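5.3 What the purchase price leaves out

Vendors of food-service arms usually quote a single number, and most of the planning documents we reviewed copy that number into the first row of a spreadsheet and build everything else under it. We think this is a mistake. In our own budget the arm was the easiest line to estimate and the one we got closest to right. The lines we got wrong were the cheap ones.

Our original plan for the Scanlon counter called for one arm, one two-finger gripper, a wrist camera, and a set of replacement finger pads. Pads were entered as a one-time cost. By the end of May we had placed 7 separate pad orders, and the row had been rewritten as a recurring expense. Skavirik, which supplied the gripper, lists pads as a wear item in its service sheet but gives no replacement interval, so a buyer has nothing to plan with. We would not accept that from the maker of a slicer or a fryer.

The second underestimated line was packaging and trays. The planning template distributed by Visura assumes that an existing counter can keep its existing serviceware. We doubt this holds for many shops. A tray that a person picks up without thinking may have a rim too low, too slick or too wide for a given gripper, and the choice then is between buying new trays and buying a new gripper. Neither appears in the template. Paper liners raise a similar problem for the vision side. They crease, they fold up against the walls of the box, and printed liners put lettering and logos right next to the food. Figure 4 shows the kind of setup a buyer should expect to budget for.
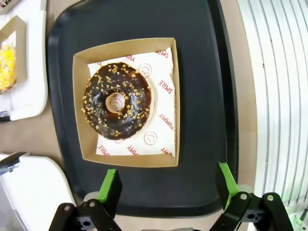
Figure 4. Wrist camera view of a glazed donut with crushed nuts, boxed on a printed liner and set on a black serving tray. Gripper open; green finger pads at lower left and right.

We logged 665 handling attempts during the costing period and had to discard 27 of them for reasons tied to serviceware and not to the arm. That is a small share, and we do not want to make too much of it. The staff time spent sorting those attempts out was charged to general labor, however, where it would never have been counted against the equipment. The Vamonley pilot reports no such cost at all. Given that its log covers 642 attempts on comparable items, we suspect the hours were booked somewhere else.

For these reasons we treat published payback periods for single-arm counters with caution. A shorter period can mean better equipment, or it can mean fewer rows in the spreadsheet, and from the published tables there is no way to tell which. Section 5.4 gives our revised budget with pads, trays, liners and sorting time broken out by month.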